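Doblar la ropa roja

Empieza siempre igual. Alguien saca la ropa del tendedero, la tira encima de lo primero que encuentra y ahí se queda. Un día, dos. En casa de Violeta Lucero ese "lo primero que encuentra" tiene nombre: el banco gris. Tapizado, sin respaldo, comprado en Birkero hace tres mudanzas. Sirve para calzarse, para dejar el correo y, sobre todo, para doblar.

"Una mesa resbala", dice Violeta. "La tela agarra. Estiras la manga y se queda donde la pusiste."

Fui a verla una tarde de diciembre, a las cinco, con prisa y con una bolsa de ropa propia que me dio vergüenza abrir. Ella lleva 6 años dando talleres de orden doméstico en la trastienda de Godoy, la mercería de su barrio. Antes planchaba por encargo. Sabe de lo que habla y habla rápido.

Tocaba lo rojo. Lo rojo se lava aparte, se seca aparte y en esta casa tambien se dobla aparte.
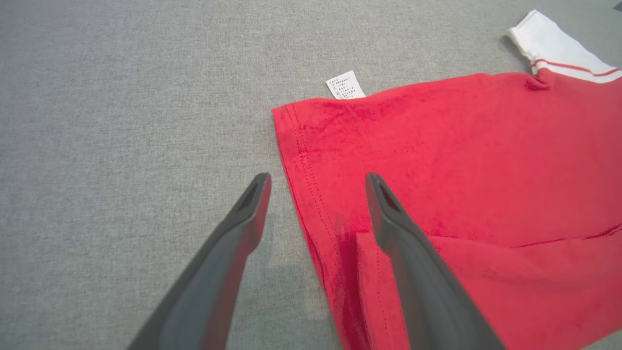
GERVASIO FARÍAS
Redactor de Casa y Costumbres

Primera parada, la etiqueta. Esa tirita blanca con símbolos diminutos que casi todos cortamos porque pica. Violeta no corta ninguna. La busca antes de doblar, con la prenda abierta sobre la tela, y si no la entiende la deja para luego. El rojo de punto de algodón con remates blancos es lo que más disgustos le ha dado: un lavado demasiado caliente y el ribete sale rosa. Rosa para siempre, o casi.

Segunda: el dobladillo. Doble pespunte, dos líneas paralelas, y son la mejor regla que hay en una casa. Se hace coincidir el dobladillo de delante con el de atrás, se pasa la palma de dentro hacia fuera y la prenda se coloca prácticamente sola. Quien empieza por el cuello acaba con un churro. Yo empiezo por el cuello, claro.

Luego las mangas. Hacia dentro, planas, sin cruzarlas. Si llevan puño de canalé, el puño se estira con dos dedos antes de meterlo, porque guardado torcido sale torcido. Un tercio, otro tercio, y de abajo arriba. El paquete tiene que caber de pie en el cajón. Si se cae, sobra aire.

Lo difícil viene después. Pantalones cortos. Cintura elástica, tejido blandito, perneras que se abren en abanico en cuanto las sueltas. Violeta los dobla por la mitad, pernera sobre pernera, y mete el pico del tiro hacia dentro para que quede un rectángulo. Después la goma. La goma nunca se estira del todo, se deja fruncida y se aplasta con el canto de la mano. "El que pelea con la goma pierde la tarde", me dijo, y siguió con lo suyo.

Los de deporte son otra historia. Resbalan, tienen dibujos estampados que no conviene plegar justo por el medio y casi nunca hay que plancharlos. Esos los cuelga primero, a que caigan por su peso, y los dobla al final. Lo estampado, del revés. Siempre.
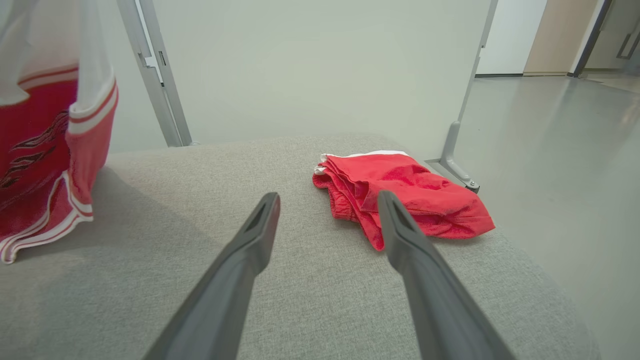

El sitio importa más que la técnica

En el taller de Godoy hay una discusión que vuelve cada temporada: cama, mesa o suelo. La cama es cómoda hasta que llega la hora de dormir y todo acaba en una silla. La mesa tiene migas. El suelo, para quien tenga rodillas. Violeta defiende el banco, y lo defiende con un argumento de altura: te sientas a un lado, la prenda queda cerca, la espalda no protesta.

Probé en mi casa con una mesa plegable de Travia y una manta encima. Funciona regular. La manta se arruga con la ropa y al final doblas las dos cosas. Ella recomienda tela tensa, tapizada o clavada, lisa de color y sin pelo. Una alumna suya forró un tablero con una pieza de tela Balten que le costó 29 euros y va encantada con él. Lo guarda detrás de la puerta.

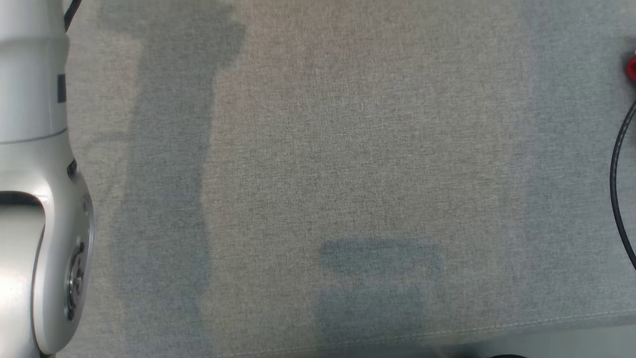
El color del forro me tuvo entretenido un buen rato. Yo habría elegido algo alegre, mostaza o verde, y Violeta puso cara de paciencia. Un tejido gris claro de trama menuda, como ese, deja ver enseguida una pelusa roja o un hilo suelto, y además aguanta las manchas mejor que el blanco. Para ropa oscura también vale. Para calcetines blancos, menos, aunque los calcetines se emparejan en cualquier parte. Lo que sí pide es cepillo, uno corto, de cerdas, pasado siempre en la misma dirección. Ella lo tiene colgado de un clavo.

¿Cuánto se tarda? Violeta calcula que una colada de rojo se le va en lo que dura el noticiero de la radio. A mi me llevó bastante más, con dos camisetas rehechas y un pantalón que me rendí y enrollé. Enrollar no es pecado, por cierto. Para maletas lo prefiere.

Me fui a las siete con la bolsa doblada por sectores y una instrucción apuntada en la mano: cajón de rojos abajo del todo, camisetas a la izquierda, cortos a la derecha. Sigue así. Por ahora.

Más en Casa y Costumbres
El cajón de los cables: qué tirar y qué no
Quitar el rosa de un ribete blanco, 3 intentos
Bancos de entrada por menos de 200 euros
Guardar la ropa de verano sin bolsas de vacío
Cartas de los lectores: la silla de la ropa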